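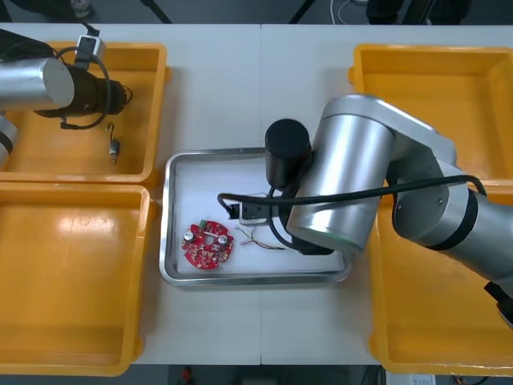
Datasets > Okine > Small Parts Sorting > README

# Okine small parts, tray and bins

Read this before you download. The set covers one narrow job: small electronic parts in a metal tray, with four plastic bins standing beside it, two on each side. The project page at Girkia calls it "e-waste sorting". I'd call it a handful of parts on a white table, and I'd plan your work around that.
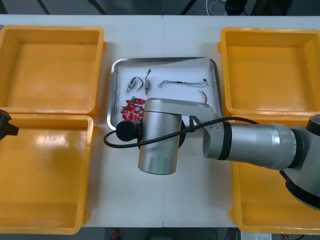

Card text: Noémie Langlois. Label check: Thibault Barbier.

## What is in it

- 231 sessions, all from the Gusstead room
- round red circuit boards, with a green terminal block and silver capacitors
- small cylindrical parts with a silver metal body and a short wire
- wire bundles and harnesses, thin and thick

The label for the cylindrical parts is `solenoid`. I don't trust it. Some of them could just as well be sensors or switches, and the parts list we were given doesn't settle it. Use `cylinder_small` if you want a name that holds up.

## Bins

The bins come up as `orange` in some files and `yellow` in others. Don't treat these as two classes. Vũ's script wrote the color from an average pixel value, and I wouldn't build anything on that field. Bin position (upper left, lower left, upper right, lower right) is the safer key.
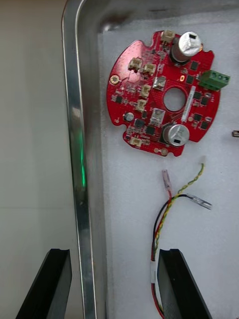
The board label is better. It is one class, `pcb_round`, with no attempt to name the pieces mounted on it. An early draft claimed over 300 part types by counting every connector and capacitor as its own entry – I took that out.

## Known problems

Wires are the weak spot. Loose ends fan out, and the 3 people who drew the outlines did not agree on where a bundle stops. Expect the `wire` masks to be generous. 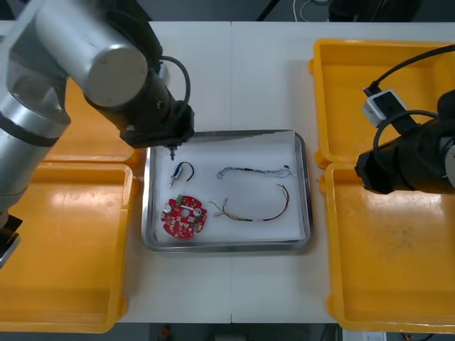 Harnesses with a sleeve or small connector were sometimes labeled twice, once as `wire` and once as `connector`. Version 3 merges the ones we found. I doubt we found them all.

There is no weight, no part number and no record of whether a part works. If a paper tells you this set measures recycling value, ask how.

Last updated: August

Contact: Okine data desk, Gusstead | © Girkia | Back to top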